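Sirkdale resets two-arm rack assembly cell after grip faults

The two-arm cell that puts together plastic shelf racks at Sirkdale's Triltholm site is back on its normal schedule after a rebuild of its work surface and a full recalibration of both grippers.

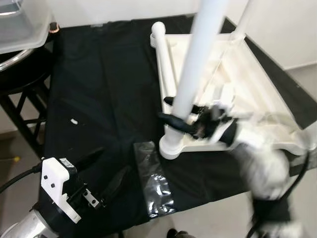
The cell went out of use in January, when the rate of failed pole insertions climbed past the limit the site sets for an unattended shift. Maintenance staff logged 1089 insertion cycles in the period leading up to the stop. Most of the failures fell into one type: the pole entered the socket at an angle, bound partway down and tripped the force limit on the arm holding it.

The force limit itself was not at fault and has been left where it was. According to the maintenance report, the trips came from three sources that had built up together, and the order in which they were found accounts for most of the downtime.

The first was the finger alignment on the right gripper. The fingers are bolted to carriers that slide in the gripper body, and the bolts on one carrier had backed out far enough to let the finger tip shift under side load. With the gripper open, the play could be felt by hand. With the gripper closed on a pole, it did not show in the position readout, as the encoder sits on the motor side and reads the carrier. The controller reported a good grip on a pole that was leaning.

Both carriers were stripped, cleaned and reassembled with new bolts and medium-strength threadlocker. Torque was set with a small driver and each bolt head was paint-marked, so that movement can be picked up at the daily walkaround without tools. The left gripper was given the same treatment, although its bolts were found tight.

The second source was the work surface. The cell runs on a cloth-covered table, a choice made at installation to keep the white parts from being scratched and to give the cameras a dark background. The cloth had stretched in use. A rack pushed from one side would ride up a fold and settle again after the arm released it, and the offset carried over into the next step. Operators had been smoothing the cloth between runs, which helped for the first few racks and not much after that.

A stiffer backing was considered and rejected. The site wanted to keep some give under the rack feet, since a hard surface sends the full insertion force into the leg joints. The cloth has been replaced with a new piece from the same roll. Folds are now accepted anywhere outside the contact area of the feet, and the program checks the rack pose again after every push instead of once at the start of the job. The extra check adds 2 seconds per insertion.

The third source was the approach path. Flesow, the integrator that wrote the original motion program, had the arm travel at full speed to a point directly beside the pole base, stop, and close. The stop was hard enough to set the arm ringing, and on some cycles the fingers closed before the motion had died out. The result was a grip slightly off the pole axis, which a tight finger could tolerate and a loose one could not.

In the new program the fast move ends farther out. A second, slower segment brings the fingers in along the line of the grip, and the close command waits for the joint velocities to fall under a threshold. The fast segment was not slowed, and the net cost in cycle time is small. Flesow supplied the revised motion blocks and the site's own staff installed them.

Grip height was changed at the same time. The old program took the pole partway up, where there was more clearance, and let it find its own way into the socket. The new one works low, at the base, close to where the pole meets the rack. Less of the pole is free to bend between the fingers and the socket, and the wrist sensor gives a cleaner signal when the pole seats. The drawback is clearance. The finger tips now pass near the rack foot, and a rack placed a little too far forward will be touched on the way in. The program treats that contact as a placement fault, backs off and calls for a new pose.

Recalibration followed the mechanical work. Each arm was run through 16 poses against a fixed target, and the head camera was then registered to both arms. The first attempt was thrown out after the residuals on the left side came back well above those on the right. The cause was a cable. The black lead to the left gripper housing had been clipped too short during an earlier swap, and at the far end of the reach it pulled on the wrist. It was re-routed with a longer service loop and the calibration was repeated from the start. The second set of residuals matched on both sides and was accepted.

Cable routing has been added to the weekly check as a result. Staff move each arm by hand through its full working range with the drives off and look for any point where a lead goes tight, rubs on a link or hangs low enough to catch a part. The check had previously been done only when a gripper was changed.

Parts supply has also been looked at. The poles come from Vasić in plain bundles, and outside diameter varies a little from one batch to the next. The variation is within the drawing and the site has not asked for it to be reduced. Poles from the upper end of the range go in with noticeably more force, though, and a batch of these was on the cell when it was stopped. Incoming poles are now sampled with a ring gauge, and the batch number is entered at the panel so that insertion force can be plotted against it.

Housekeeping rules for the table have been tightened along with the rest. Flash from the molded sockets comes off as small white flakes, and a flake under a foot is enough to tilt a rack. The table is to be wiped down with a lint-free pad at each shift change. Loose film and packaging are to be kept clear of the area under the rack, and small hardware stays in lidded containers off the table.

The cell was restarted in stages. The first day was run at reduced speed with an operator at the stop button, the next at full speed with the operator still in attendance. Two trips were recorded in the supervised period. One was traced to a rack with a short-molded socket, which would not have accepted a pole by any method. The other was a placement fault of the kind described above, and the program recovered from it without help.

Unattended running has since been allowed on the day shift only. The night shift will follow once the finger bolts have gone a full service interval without movement at the paint marks — the interval is set by cycle count, so the date depends on how many racks are ordered.

Two items remain open. The site wants a direct reading of finger position, which would have shown the loose carrier early, and has asked Flesow to quote for a sensor that fits inside the existing housing. It is also looking at a locating fence to hold the rack square to the table. A trial fence cut from scrap was removed after it blocked the left arm's path to the rear sockets, and a lower version is being drawn up.

Spare carriers, fingers and one complete gripper are now held at Triltholm. They were previously kept at the main Sirkdale store, and the transfer added a day to the January stoppage.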